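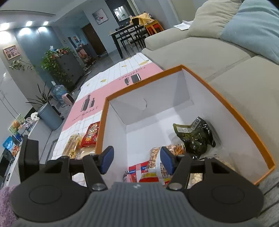

Packaged foods in an open cardboard box.

Ploltar Introduces Identity Tiers for Prepaid Wallet Accounts

GRORKUNBRIDGE – Payment processor Ploltar will apply a two-tier identity check to all prepaid wallet accounts from July. The change covers wallets opened online and wallets loaded with cash at retail counters.

Accounts in the first tier require a name and a confirmed phone number. They may hold a balance of up to $500 and cannot send funds to other wallets. Accounts in the second tier require a government-issued ID and proof of address, and may hold up to $2000. Card purchases at participating merchants are available in both tiers.

"Account limits are now set by the level of verification on file," said Diane Vachon, head of compliance at Ploltar. "The previous system applied one limit to every customer and sent exceptions to manual review."

Document checks will be handled by Zinchenko, which already screens merchant applications for the company. Files that fail the automated check – expired documents, mismatched names – go to a reviewer and are answered within eight business hours.

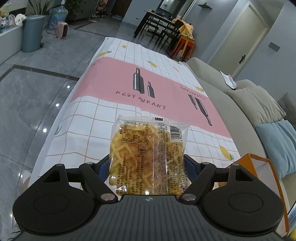 Merchant Integration

Merchants using the Curndale checkout module do not need to update their software. Those connected directly to the Ploltar interface must accept two new response codes, one for a balance limit and one for a pending review. Test credentials are available on request from Satish Upadhyay, integration manager.

Existing customers have 26 days from the date of notice to choose a tier. Wallets with no selection will be placed in the first tier, and any balance over the limit will remain available for purchases and withdrawal.

Media contact: Abelardo Flores, Ploltar press office, Grorkunbridge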